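Clandomel Bin Picking Kit

Part no. 1264

The Clandomel kit is for shops that want a robot to take mixed parts out of a bin and hand them on one at a time. It comes with a two-finger metal gripper, the wrist mount, a cable set and the Milten picking software. It fits most mid-size arms, and you keep your own bin.

Parts can lie at any angle, flat on the floor of the bin or close against a wall. The software looks for a part the fingers can reach, picks it, then looks again. If two parts are lying tight together, it leaves them until last and tries to nudge them apart first.
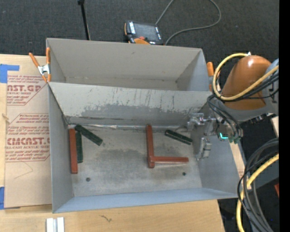 Setup takes roughly 4 hours with the arm already bolted down. Bins with a sloping wall or a divider need to be measured and entered before the first run, and the bin must be clamped or screwed in place. If it shifts, run the bin check again from the pendant.

Scuffed or stained metal bins are fine. Very shiny parts may need a change to the lighting.

Specifications
Gripper opening: 70 mm
Longest part: 800 mm bin length or less, measured corner to corner
Software: Milten, one license included
Power: from the robot controller

In the box
Gripper and spare finger pads
Wrist mount and screws
Cable set with ties
Printed setup guide

Options
Lemcombe long fingers, for deep bins
Patrício cable sleeve, for arms that turn past the wrist limit often

Orders placed before the end of December ship with the long fingers at no extra charge. Arm, controller and bin are not included.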